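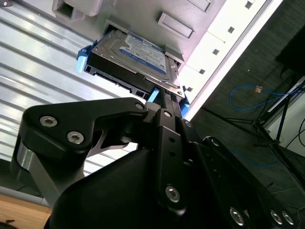

How long should I let my sourdough starter sit before I bake with it?

Give it until it doubles within 4 hours of a feeding, and do that a few days running before you trust it with a whole loaf. Age matters a lot less than how fast it rises!

Home | Ask | Topics | Members | Log in

Deok-su Yoo
Mine is a rye starter I began in May and I've babied it ever since, so here goes. Feed it by weight: 100 grams of flour, the same of water, and a spoonful of the old starter stirred in. Put a rubber band around the jar at the level where you start, then go find something else to do. If your kitchen is chilly (mine is, we live up in Prarkau and the windows leak) stick the jar in the oven with only the light on. It made such a difference for me! My first loaves were bricks, my fourth or fifth had real holes in it, and I danced around the kitchen with the heel in my hand.

Oh, and save what you pour off. Pancakes, crackers, waffles, all wonderful. The crackers want more salt than you'd think.

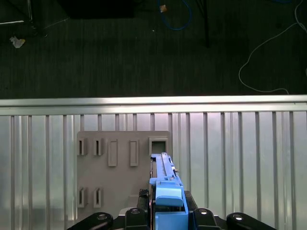
Blue part held up to the square opening in the gray panel

Su-bin Ban
Agree with the above, especially the rubber band. I'd add that the smell tells you plenty. Early on mine was like old socks, and then one morning it was yogurt and green apples and I knew we were close. I use the whole wheat from the Jeon mill when I can get it, otherwise any unbleached flour from the store. Chlorine in tap water might slow it down, so I leave a pitcher out overnight. Do try a seeded loaf once you're going, it's so good toasted.

gondia_baker
just float a bit in water. floats = ready. works for me, 3 loaves so far

Contact | Copyright Fundora Community Help | Back to top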